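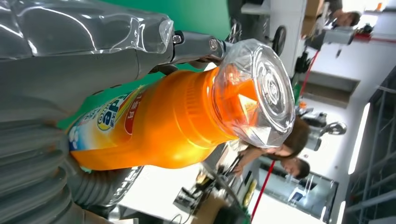
Home Talks Speakers Venue Slides

Can it do the chores yet — notes, Skedstead session
Jarmo Lahtinen

Start with the question from the lobby. "When does it do my kitchen?" Short answer, not yet. Parts of it, yes.

Bottles first. Slick plastic, round sides, clear cap. Easy for a kid. For the arm — grip too hard and it dents, too soft and it slides. Clear caps fool the depth camera. Pause here, let them look.

Numbers from Clellen: 1139 picks, 148 drops. Say it slow. Most drops on glossy stuff. Would you let that put your dishes away?

Shop floor is kinder. Same shelf, same light, same box. Ritow runs 14 arms on packing and they mostly behave. Move the shelf a hand's width and somebody gets called over. Dont oversell this.

Home = everything moved since yesterday. Laundry still bad. Wiping a counter OK. Opening a twist cap needs two hands or a clamp. Skip hinge story if short on time.

Odukoya trial in September — almost 4000 items, mixed bins. Results not mine to show, say so if asked.

Q they always ask: jobs. Answer: ask who picks up the dropped ones. Thats still a person, for now.

Water. Then qustions.

Contact | © Skedstead Talks | Back to top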